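21 Aug 1999

Textile bench, zip and seam wear. Carrying on from the notes Iida left in the folder.

Second batch of cotton canvas came from Hiltex, same weight as the January batch but it handles stiffer. Odette says they have changed the finish. I washed three offcuts at 40 and they softened to something like the old cloth, so from now on everything gets one wash before cutting. Unwashed pieces are in the bottom drawer with a U pencilled on the selvedge. Please don't mix them in.

Shrinkage after the one wash: 347 mm strip came down to 338 along the warp. Weft hardly moved. Patterns need redoing with the extra on the long side only. Daiane has the card templates and will recut them.

Thread. Tried the Zodulex polyester against our usual cotton-wrapped. Same needle, same stitch length, straight seam, 10 mm allowance. Pulled by hand on the spring balance as before, so all of this is rough. Cotton-wrapped let go at the stitch holes every time, the cloth tearing before the thread. Zodulex held and then went all at once in the middle. I don't like the second kind of failure much for anything with a zip in it, as you get no warning. Joonas disagrees and wants to see it with a shorter stitch. Fair enough. Will do it on the washed cloth when there is enough.

Machine is skipping again on the thick corner where the zip tape meets the side seam. Changed the needle (100, was 90) and it stopped for six corners and then started again. Presser foot pressure backed off a turn, better. Walking it round by hand over the hump works every time but is slow. Could trim the tape ends at an angle before they go in – Araba used to do it on the wash bags and never had this trouble.

Zips. The Qin ones run smoothly but the stop at the closed end is soft and two have come off already, one at 119 cycles and one at 623. Odd spread. Opened up the second one and the crimp had only bitten on one side. Have asked for a handful from a different box before I write them off. The Zetora zips are noisier and need wax for the first few pulls, no stops lost so far. They also cost more, and Odette will ask.

Wax: the plain candle is fine. The stick from the cupboard leaves a mark on pale cloth, thrown out.

Colour. The beige is showing grey along folds after handling, mostly from pencil dust. Rubbed one with a damp cloth and soap, came up well apart from the piping. The darker colours hide it. Not a fault as such but worth saying when we write up which cloth suits a pencil pouch and which doesn't. 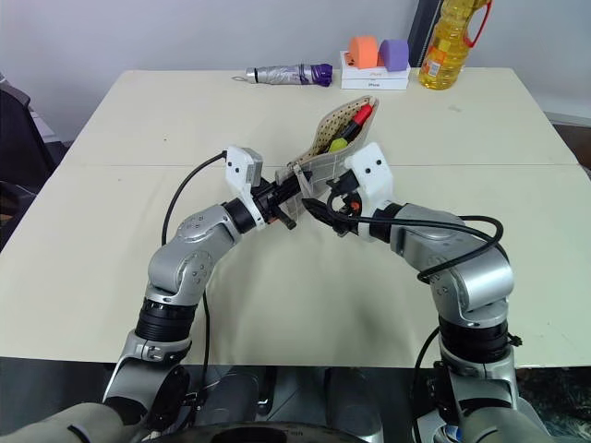 Beige pencil pouch held between two grippers, cream table.

Lining next. Iida wants it bagged out and turned, I would sooner bind the raw edges and leave them showing inside. Make one of each and compare time at the machine. Turned version needs a gap of up to 70 mm in the bottom seam to get the corners through, which then has to be closed by hand.

To do:
wash the rest of the Hiltex, full length, before anyone cuts
short stitch test for Joonas
chase the Qin box
oil the machine, and write it on the card this time
ask Araba what angle she trimmed the tape at

Bobbins are low. Two black, one natural.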